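Notebook, November, continued from the Lostton pages

Started 9:40. Today I worked again on the letter screening for the veterans' benefit office in Lostton. The set is 1774 messages, all of them reported by former soldiers or their families as possible fraud. The old filter from Jilten marked 144 as "pension buyout offer". I read all of these by hand, and 97 are really buyout offers. The others are mostly normal reminders from the office — same words, same tone, so I understand the mistake. 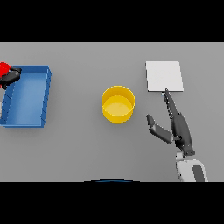

Gray tabletop with blue bin, yellow round container and white panel (render).

The Mnguni word list is better with the phrase "lump sum today", but it misses messages where the sender pretends to be from the old unit. I made a separate label for this, "false comrade". Seven messages have it until now. I am not sure the label is good, please somebody check my choice before we train with it.
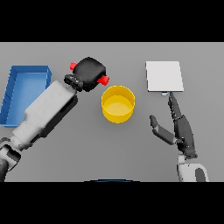 Also the dates of the reports are a problem. Dilemow exports the day when the report was entered, and the day when the message arrived is in the free text, if it is there at all. For the warning letter we need the second one. I wrote to them and asked for a new export.

To do: remove double reports from the same household, then run the list again with the new label. Stopped at 16:15.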